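What a Used Office Desktop Is Worth
Interview by Eun-seong Sung

Nemel buys desktop computers at the end of corporate leases, tests them, grades them and sells them on, mostly to schools and small offices. Merike Lapiņa has run its intake and grading since the company moved into its present building. We spoke in August, in a meeting room beside the loading dock, and again by phone after she had read a draft.

I asked first how a price is set for a machine that has not been opened yet.

"By the lot," Lapiņa said. "The seller sends a spreadsheet. Model, processor, memory, disk, sometimes age. I price the spreadsheet and then subtract what I expect to be wrong with it." The subtraction depends on the seller. Banks and insurers tend to keep accurate asset registers. Firms that have gone through a merger usually hold several registers that disagree, and the spreadsheet she receives has been assembled from all of them by someone who never saw the hardware.

A typical lot is a few pallets. The largest Nemel took this year was 1,000 units from a single leasing company, Skanden, and it occupied the intake floor for most of the summer. Lapiņa would have preferred it in smaller deliveries. Skanden wanted its warehouse lease closed out and would not split the shipment.

"A big lot hides its own problems," she said. "If every unit has the same slow fault, you don't see it as a fault. You see it as how that model behaves. Then you sell it and the schools tell you."

Grading

Nemel uses three grades. The trade has no common standard for them, and a grade B from one seller may be a grade C from another. Lapiņa's definitions run to a single page. Grade A means no mark visible at arm's length and every function passing. Grade B allows scratches and faded legends. Grade C allows a cracked bezel or a missing drive cover, and it still has to pass the same functional tests as the other two.

"People assume C means it half works. The letter is cosmetic. Functionally there is pass and there is parts."

She would like to publish the page on the company's website. Si-woo Shim, who handles sales, has resisted on the grounds that customers would quote it back in disputes. Lapiņa regards that as the purpose of publishing it. At the time of the second call the page was still unpublished.

The cosmetic grade moves the price more than the processor does, which surprised me. Her explanation was that the buyers have already settled on a specification before they call. Two machines of the same specification differ only in how they look, so the look is where the bargaining happens. An office that puts desktops under the desk will often take C and spend the difference on memory. An office that puts them on the reception counter will not.

Burn-in

After inspection each passing unit is run under load for 24 hours. The load is a script that alternates processor, memory and disk work and writes a line to a log at fixed intervals. A unit that stops writing has failed, and the last line gives the time and the task.

I asked whether that was long enough.

"It's long enough to find the ones that were going to fail in the first week. Those are the expensive ones, because the customer still has the box and still remembers your name. A longer test finds a few more. We tried a longer one and the extra failures didn't pay for the bench space."

The choice of load matters more than the length, in her view. An earlier script kept the processor busy and left the disk alone, and for as long as it was in use the returns were almost all disks. The current script was written by Woo-jin Shin, who has since left to work for himself under the name Shin and still maintains it on contract. He changed the order of the tasks so that the disk is exercised while the case is at its warmest.

Shin, reached by email, described the change as minor. "The old script tested the disk first, in a cold machine. Nobody's office machine does its disk work cold except at eight in the morning. I moved one block of the file below another block."

Paperwork

The part of the job that takes the most time is matching. Every unit has to be tied to a line on the seller's list, to a disk erasure certificate, and to the customer it finally goes to. The chassis number does most of this. It is printed on the outside and scans easily unless someone has put an asset sticker over it, as someone usually has.

Internal parts carry their own numbers. Nemel records those for disks always, and for power supplies only when one has been replaced. Lapiņa would record more if the benches could do it without slowing down. A manufacturer's part number identifies the design, and the serial identifies the item. Bench staff new to the job mix the two up, and a spreadsheet with the part number pasted down the serial column looks entirely plausible until somebody sorts it.

"I've had a list where every power supply had the same serial," she said. "It had passed three people. One of them was me."

The labels themselves vary in how well they last. Printed paper under a clear film holds up. Bare thermal print fades in a warm case. She has no quarrel with the amount of text on them, though she said that a date code should be readable by a person with no chart, and most are not.

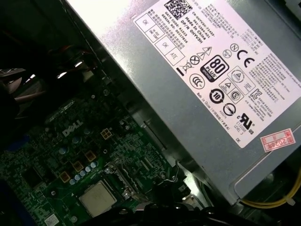
Power supply label, with the part number 0HVV3H and the serial line. 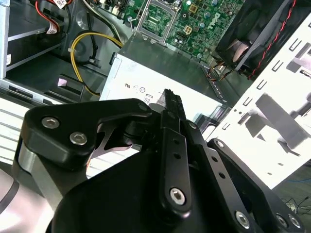
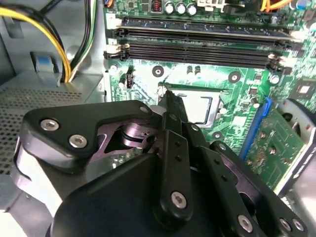
Third picture: a desktop case open at the motherboard, by the CPU socket.

Returns

Nemel gives its own warranty on everything it sells, whatever the grade. I asked for the return rate and Lapiņa declined to give one. She was willing to talk about what the returns consist of.

The largest group has no fault at all. The machine arrives back, runs through the full test again, and passes. Some of these were bought in error. Some were connected to a monitor with an input the customer had not selected. A number come from offices that changed their minds and found that the warranty form was shorter than the returns form. Nemel has since made the two forms the same length.

Disks are next, followed by fans. Memory is rare and is usually a seating problem from transport. Processor failures are so uncommon that when one is reported, the unit goes to the senior bench, on the assumption that the diagnosis is wrong.

"Somebody swapped the processor because they had a spare processor," Lapiņa said. "That's how you get a socket problem. The machine had a cable problem when it started."

She does not object to customers opening their machines and considers it part of the appeal of an office desktop. The warranty says so in plain words — opening the case changes nothing, replacing a part removes cover on that part. The wording came from Da-eun Lim, who drafted it when she was doing Nemel's contracts part time. Lapiņa credits it with ending an entire category of phone call.

The supply problem

Leases are getting longer. A company that used to replace its desktops on a three-year cycle now extends, and extends again, and the units reach Nemel older than they did. Lapiņa sees two effects. There are fewer machines in each season, and the ones that come are closer to the point where a school will refuse them.

The second effect is softened by the fact that requirements have also slowed. A machine that runs a browser and a word processor has been adequate for some years, and the customer's main complaint is startup time. Fitting a small solid-state drive removes most of it. Nemel offers this as an option, and this year about 26 percent of buyers took it. Lapiņa expects to make it standard on grade A once the drives are cheap enough that the price does not have to move.

The larger threat is substitution. Some of the firms that sold her desktops five years ago are now issuing laptops, and laptops are a different trade. The batteries are worn, the hinges are worn, the keyboards have to be cleaned one by one, and there are fewer interchangeable parts between models. Nemel ran a trial batch of laptops under a separate product name, Jutent, and closed it when the labor hours came in.

"I'd do it again with a different contract," she said. "We priced them like desktops with a screen attached. The spreadsheet had a column for memory and no column for hinges."

I asked what she would change about the way lots are sold, if she could change one item.

"The power cords. They count as included, and they're in a separate box, and the box goes on a different truck."

Skanden's cords arrived in the second week. They were for another country.

Last updated: 3 December 2013
Contact | Copyright Eun-seong Sung, all rights reserved | Back to top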